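4.3 Side-by-side grip check

Use this check to compare two hand-held grippers before you choose one for a longer session. It applies to a pair of the same model or to two different models running from one Weltel controller.

Before you start

Charge or connect both grippers and let the controller finish its self-test. The status light must be steady. Set the force limit to 2 on each gripper. Higher settings bruise soft fruit and make the results hard to compare.

Caution: Keep your free hand away from the linkage while the fingers are closing. The joints can pinch.

Setting up the table

1. Lay a grid mat flat on the table. Any mat with evenly spaced lines will do.

2. Put one or two plates on the mat and load them with items of different size and skin. Mix smooth and rough surfaces. Include at least one long item.

3. Place one small round item directly on the mat, in front of a plate. This is the first target.

4. Route the cables behind the mat. They must not cross the path of either gripper.

5. Open the fingers fully and line up the first gripper so that the target sits between the pads. Hold the second gripper off to the side, pointing at the plate.

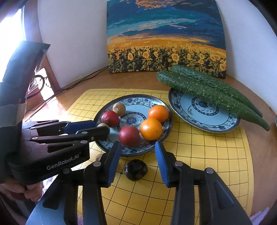
In the view from the first gripper, both finger pads should be visible with the mangosteen between them and slightly farther out. Cucumbers are left for the last round.

Running the check

6. Press Record on the controller. Wait for the tone.

7. Move in, close on the target, lift it clear of the mat and hold it for 3000 ms.

8. Set it down on the nearest grid crossing and open the fingers to 90 percent.

9. Repeat with the second gripper, starting from the same grid square.

10. Save both runs under the same item name.

Note: If the controller shows code 1563, the two clocks do not match. Stop, reconnect both grippers and repeat from step 6. Runs saved with this code cannot be lined up later in Pylypenko Viewer.

Wipe the pads with a dry cloth between items.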